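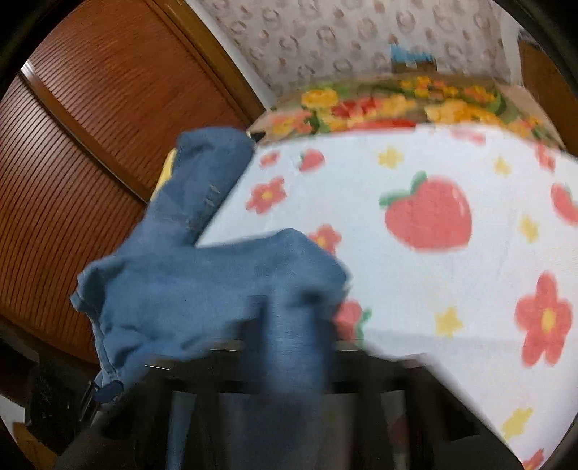 Valdis Rätsep
Thread starter, operations lead

Budget for a second year of cloth handling: more hand-held grippers or one arm?

Sat 19 May

I have to hand in an equipment plan before July and would like some opinions from people who have already spent the money.

We record household cloth tasks for training. Picking up, moving, folding, putting into and out of boxes. All of it so far is done with hand-held grippers with a wide camera on them, in ordinary homes, with whatever furniture and storage the people there own. We have 16 grippers. Two are worn out and I would not count on them past summer.

Options on the table:

Option A. Replace the two and buy more hand-held units, enough to have 30 working. Spend what is left on batteries, fingers and storage.

Option B. Replace the two, stop there, and put the rest into one bench arm from Graler so we can test policies in our own room.

Management likes B because you can show an arm to visitors. I lean toward A. What am I missing?

Gülizar Uçar
Member

What are you counting as "the rest"? If the quote from Graler is for the arm only, add the mount, the controller cabinet, a gripper that matches your hand-held ones, and a safety check. Our extras came to almost half the price of the arm. The matching gripper was the worst of it. We had to have finger adapters machined twice.

Also ask about lead time in writing. Ours was quoted in weeks and arrived in months.

Valdis Rätsep
Thread starter, operations lead

The quote is arm, cabinet and mount. No gripper. I had a line for "end effector, misc." with a small number in it, and I can see now that it is too small.

Doğukan Akbulut
Member

I would go B. You can have all the recordings in the world, but if you have nowhere to run a policy you are buying data blind. We did a full year of hand-held only and found out in month eleven that our finger pads were slipping on thin cotton. A person holding the gripper just squeezes harder and never mentions it. An arm would have shown us in the first week.

Müzeyyen Saraç
Member

Disagree with Doğukan, at least partly. You can find a pad problem with one afternoon and a stack of shirts. You don't need an arm for it.

Look at the kind of thing in the picture at the top. Blue cloth in folds up against a printed box with strawberries on it, louvered wood behind, patterned wallpaper. You will not get that in a lab room. You'll get a gray table and the same four towels. If the point of year two is variety, the money should go where the variety is, and that means people with grippers in homes.

One practical note from the same picture. The hanging part of the cloth is blurred. Before you buy more of the same unit, find out if your camera lets you set a shorter exposure, and put lamps in the budget. Cheap clamp lamps are fine. We bought 96 of them and they did more for us than the camera upgrade we had planned.

Kaan Karaca
Member

96 lamps for how many kits?

Müzeyyen Saraç
Member

Two per kit when it started, then spares, because people knock them over. I'd buy fewer now.

Kaan Karaca
Member

OK. On the main question, I think both options skip the part that cost us most, which was people's time. Going from 16 to 30 grippers nearly doubles the charging, checking, shipping and file upload. Who is doing that now?

Valdis Rätsep
Thread starter, operations lead

Me and one part-time person. We use Flevunby for the shipping cases and check-in, so that side is mostly okay. Upload is slow. Checking each unit when it comes back takes around 20 minutes if nothing is wrong with it.

Kaan Karaca
Member

Then 14 more units is a second part-time person. Put it in the plan as its own line or it will come out of your evenings. And do the same for B. An arm needs somebody who can get it going again when it faults, and that person is not the one who packs cases.

Gülizar Uçar
Member

Agree with Kaan. We planned for the arm and did not plan for the person. It sat under a sheet most of the first winter.

Has anyone here rented? We had a quote from Golestani for a short rental, arm and gripper together, and it looked fair. We didn't take it up in the end, so I can't say how the service is.

Doğukan Akbulut
Member

I rented from them. Arm was fine, the gripper had play in one finger and they swapped it without arguing. Check who pays the freight both ways. It was us.

I would still rather own. Two rentals in a year and you've paid a good part of the purchase price, and you lose your calibration every time it goes back.

Müzeyyen Saraç
Member

He isn't going to rent it twice if the first time tells him what he needs to know.

Doğukan Akbulut
Member

It never tells you everything the first time. You fix one thing and want to test again.

Valdis Rätsep
Thread starter, operations lead

The rental is useful, I had not considered it. So a third option would be:

Option C. Hand-held units up to 24 instead of 30. One rental late in the year, with gripper. Part-time hire as its own line. Lamps. A real number for spares.

What do people put down for spares? I used ten percent of unit cost and it was not enough. Fingers and cables, mostly.

Gülizar Uçar
Member

We use 20 percent in the first year and look again after that. Cloth is easy on fingers. It's the boxes and furniture that get them, people reach in past an edge and catch it. Buy the cables in bulk, all one length.

Kaan Karaca
Member

Stikum does pads in small batches if you send them a drawing. Slower than buying from the gripper maker but you can pick the rubber, and that might cover Doğukan's cotton problem. Get a sample set before you order.

I'd pick C. If they push back, the units are the easy thing to cut, since you can add a few mid-year. Don't let them cut the hire.

Doğukan Akbulut
Member

C is okay. I'd move the rental to the front of the year, though. If the pads or the camera are wrong you want to know before you have 24 of them out in homes — not after.

Valdis Rätsep
Thread starter, operations lead

Fair point, moving it to the first quarter. I'll ask Golestani about freight on Monday and send Stikum a drawing of the pad. Will post the spares line here once I have prices for the cables.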